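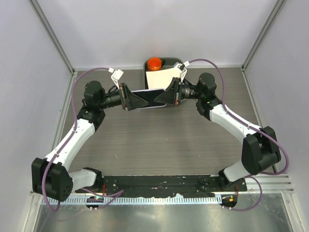

Winding down on purpose: an evening routine project at Skadeck Hall

Last updated: September 20, 2026
14 shares | 3 comments

Why I picked this

I was a terrible sleeper all through my first year at Sadarby, and I was also the person who gave everyone else advice about sleep, which my flatmates found very funny. So when our Wellbeing in Practice module asked for a small project "with real people and a real habit", I knew straight away what I wanted to do. I wanted to see what happens when a group of students try to keep a proper evening wind-down going for 60 days, with a bit of gentle coaching along the way.

I should say early on that this isn't a clinical study. I'm not a sleep specialist, I didn't measure anybody's brain waves, and if you came looking for a cure for insomnia you should talk to your GP. What I was interested in was the habit itself. Do people stick with it? What do they change about it? What does it feel like to have someone check in on you once a week who isn't going to tell you off?

My supervisor was Győző Rácz, who read my first plan and wrote "this is four projects" across the top. He was right. The first version had a food diary in it, and morning yoga, and a gratitude jar. All gone by the second draft. (I still like the gratitude jar.)

Who took part

I put a notice up in the kitchen at Skadeck and another on the board at Patrício, the café most of us end up in, and 11 people signed up. Most were second years staying in halls over the summer, a couple had jobs with early starts, and one was a postgraduate who mostly works at night and warned me she might be hopeless at it. I took everyone who asked. I know that makes them a self-selected bunch, and I come back to that further on.

Everybody signed a consent form and chose a nickname, and the nicknames are what I use here. They could stop whenever they liked without giving me a reason, and I promised not to chase anyone who went quiet. That promise was harder to keep than I expected, as I am a natural chaser.

What I asked them to do

The routine was deliberately loose. Each person picked a time to begin winding down and two or three things to do in it. I gave them a menu to start from: dimming the lights, a warm shower, stretching on the floor, reading something on paper, writing tomorrow's jobs down, slow breathing, a cup of something without caffeine. They could swap things in and out as often as they liked. The only thing I asked them to leave alone was the start time, at least for the first fortnight, so they had something steady to hang the rest on.

Then there was the diary. We used Giker, which lets you set up a short form and fill it in whenever. There was one entry before bed (what did you do, how do you feel) and one in the morning (how did you sleep, how do you feel now). I kept it to a couple of taps and a box for comments. I'd tried out a longer version on myself and got so fed up with it by the third night that I made up the answers.

Once a week I had a chat with each person, usually on a bench outside the hall or over a drink at Patrício. I tried to do these in the coaching style we'd been taught, so plenty of open questions, not much advice, and letting them decide what to try next. I'm not going to pretend I always managed. In the second week I caught myself telling Wren exactly when to have her last coffee, and she went very polite and then missed her next chat. When we did meet again I said sorry and asked what she'd like to try, and she came up with moving her shower to the evening. She was still doing it when the project finished.

What came back

By the end I had 977 diary entries, which took me much longer to read than I had planned for! The comment boxes were the best bit by miles. I had expected "fine" and "tired", and I did get a lot of "tired", but people also wrote little stories in there. Biscuit described a whole argument with his brother and then, on the next line, "did the stretches anyway, felt silly, slept ok".

I read everything through twice and sorted the comments into themes with coloured pens. Győző suggested doing it once, leaving it a week and doing it again without looking at the first go. Quite a few comments had moved by the second round, mostly between "stress" and "other people", so I ended up joining those two together.

Theme one: small beats grand. Nearly everyone started with more than they needed. Moss planned a bath, a chapter, a breathing exercise and a page of journalling every night, and dropped the lot after five days. What she came back with was a lamp instead of the big light and her book. She told me it felt like cheating. I said I thought it sounded lovely, and that was more or less our whole chat that week.

Theme two: other people. Halls are noisy and friendly and it's hard to say goodnight at ten when there's a film on in the common room. Some people felt left out when they went off to wind down. Two of the group sorted this by doing it together, reading at opposite ends of a sofa, and their diaries were the most regular of the lot. I hadn't planned for pairs at all, and I'd build them in from the start another time.

Theme three: the worry list. Writing tomorrow's jobs down was the item most people kept. A few said it was the first time they'd gone to bed without running through everything in their heads. For Otter, though, it did the opposite. The list got longer and longer and he lay there thinking about it, so he moved it to just after tea and that seemed to suit him better.

Theme four: being asked. This one is awkward to write up as it's partly about me. Several people said the weekly chat was what kept them going, more than the routine. It does mean I can't pull the two apart. If someone felt better rested by the end, I don't know if it was the lamp and the book, or having somebody listen to them for twenty minutes, or simply having handed in their coursework.

Did they sleep better?

Some said so, some didn't notice much, and the postgraduate told me cheerfully that her sleep was exactly as odd as before but she minded it less. I've put her comments in the appendix in full (with her permission) as I think they're the most interesting thing in the project. Nobody's sleep was measured apart from by their own say-so, and moods in a summer with no exams are going to be different from moods in term.

What I got wrong

I left the ending too late. People had got used to the chats, and I stopped them rather suddenly when the time was up. A couple of people asked what happened next and I had nothing ready. We cobbled together a last meeting where everyone wrote down what they wanted to keep, but it should have been in the plan from the beginning.

I also made a welcome booklet that came to 44 pages. I was very proud of it. As far as I can tell one person read it, and she was looking for the breathing exercise. The next version will be a single sheet, folded.

And I should have kept my own diary going. I started one, alongside everyone else, then let it slide when the chats got busy. It would have been useful to look back on how I was feeling on the days I slipped into giving advice, because my hunch is that those were the days I'd slept badly.

What I'd like to do next

I'd love to run it again in term time, with pairs, a shorter diary and a proper goodbye session. Győző thinks I should also have a group who do the routine without any chats, so there's something to compare. I can see the sense in that, though I'd feel mean about it, so I might offer them the chats afterwards.

Thank you to everyone at Skadeck who filled in a form half asleep, and to the staff at Patrício for letting us sit over one pot of tea for so long. The blank diary form and the list of wind-down ideas are in the appendix, and you're welcome to borrow either of them.

3 comments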